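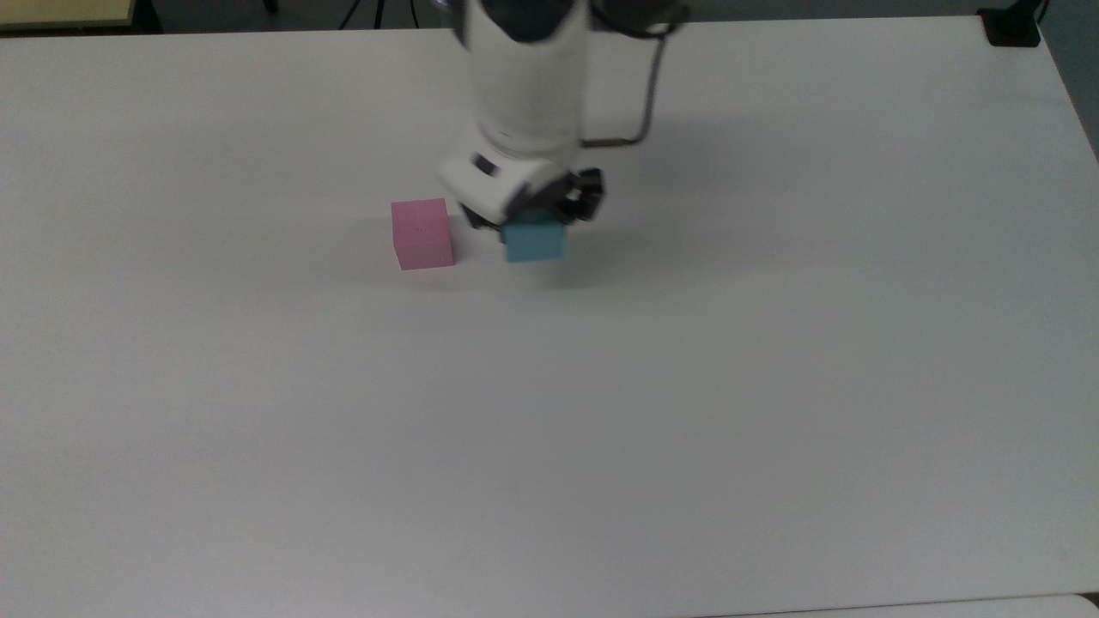
Ticket 19-11: Foam blocks marking white table top
Site: Pernden activity room
Status: Open, awaiting replacement set
Opened: Monday, June 9, 2025

Reported fault
Faint coloured smears on the large white table after block sessions. Pink is the worst, light blue less so. The smears do not come off with a dry cloth. The reporter also states that some blocks no longer sit square when stacked.

Items concerned
Table: white top, Jillton, in use since August.
Blocks: small cubes from the Grera mixed set, 100 pieces. Pink and light blue are the two colours named in the report.

Checks
1. Wiped a test patch with plain warm water. Blue marks gone, pink reduced.
2. Repeated with a drop of washing-up liquid, left for two minutes, then rinsed. Pink marks gone. No change to the surface of the table.
3. Rubbed one dry pink cube on white paper. No transfer.
4. Dampened the same cube and repeated. Clear pink transfer on the first three strokes, none after rinsing the cube.
5. Same test with a light blue cube. Slight transfer on the first stroke only.
6. Checked all cubes against a steel square. 18 are out of true on at least one face – all from the bottom layer of the storage tub.

Cause
Loose colour on the surface of the blocks, released when they are put out damp. The blocks were being washed and returned to the table without drying time. The table top is not at fault. The misshapen cubes are a separate matter and are put down to weight in the tub.

Action taken
All pink and light blue cubes rinsed until the water ran clear, then dried overnight on a rack. Table cleaned as in step 2. The 18 misshapen cubes bagged and set aside.

Outstanding
Replacement cubes requested from Ackermann. No delivery date yet.
Storage tub to be swapped for two shallow trays.
Recheck the table after 11 sessions – if the pink marks return, withdraw that colour and reopen under the same number.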